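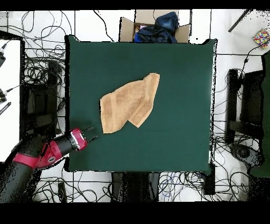

Folding Towels So They Stay Folded

3 min read

I love a good towel fold! Give me a basket of clean terry and half an hour and I'm perfectly happy. If your linen shelf slumps every time you pull one out, try the way I've been doing it since we moved to Sorniddale, where the closet is so narrow that a sloppy stack just slides out onto your feet.

Start with the surface. A bed is too soft and a bare countertop is too slippery. What you want is a flat board or small table with some fabric over it, because the cloth grips the loops of the towel and holds one end still while you work on the other. Mine is an old card table top (the legs went years ago) and I wouldn't trade it for anything.

Now shake the towel. Hold two corners and give it a couple of hard snaps, then let it drop flat. Terry dries with the loops mashed down in patches, which makes it look blotchy and feel a bit like cardboard. A good snap lifts them back up. If a corner has flipped under, pull it out from the corner itself, not from the middle, or you'll just drag the whole towel into a heap and have to start over.

Find the woven band next. Most bath towels have one near each short end, flat and smooth with no loops, and it's the best guide you'll ever get! Line up band with band and the hems take care of themselves, even on an old towel where the edge has gone wavy. Smooth outward with the side of your hand.

Then fold it in thirds the long way, and in half, and in half again. Thirds hide both long edges, so all you see from the front of the shelf is one fat rounded fold. Hand towels get the same treatment minus the last fold. Washcloths I just quarter and stand on end in a shoebox.

A few extras:

Fold towels fully dry. Check the hem, it's always the last part to dry.

Skip the fabric softener, it coats the loops. I use a splash of white vinegar in the rinse.

Rotate! Clean towels go on the bottom, and you take from the top.

Keep an open cardboard box next to your folding spot for anything that isn't a towel. Jackets, odd socks, whatever came out of the dryer with it. Toss it in and deal with it afterward, flaps open so you don't forget it.

I timed myself last April and got through 13 bath towels before the kettle had cooled enough for a second cup. They all went on one shelf, with room left over for the beach ones.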